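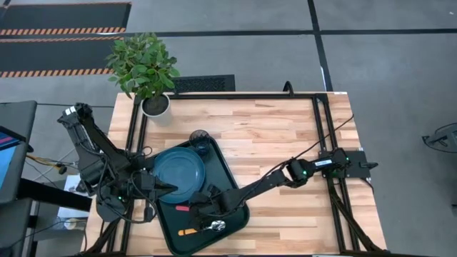

The two arms of the Bemurar cell over a tray set with a plate, a glass and cutlery.

Two-armed table cell gets its October tune-up
By Trinity Benavides
October

Print this story | E-mail this story

The tray-setting cell at Salus has a fresh service routine, and the crew who look after it couldn't be happier with how it's shaping up.

Known in the workshop as Bemurar, the cell is a pair of black arms fixed to an extrusion frame on a timber tabletop. Technician Seul-gi Song now stops it every 400 hours to go over the mounting bolts, check each joint for play and reset the grippers to their zero position.

"You get to know the sound of every joint," she said. "When the left arm is running sweetly you can hear it from the doorway – it's a lovely thing!"

Cables get the most attention. Song follows each one from base to gripper with her fingers, feeling for flat spots, and makes sure there is enough slack for the elbow to fold right back without tugging on a plug.

Man-sik Won, who wrote the checklist, has trimmed it from nine pages to four. The last page is his favourite: both arms are brought in slowly over a tray of tableware, and the fingertip positions are compared with the values saved at the previous service. Anything that has drifted is recalibrated on the spot.

Won hopes to colour-code the cable ends before the next stop.

Contact the newsroom | Copyright Gradness Community News | Back to top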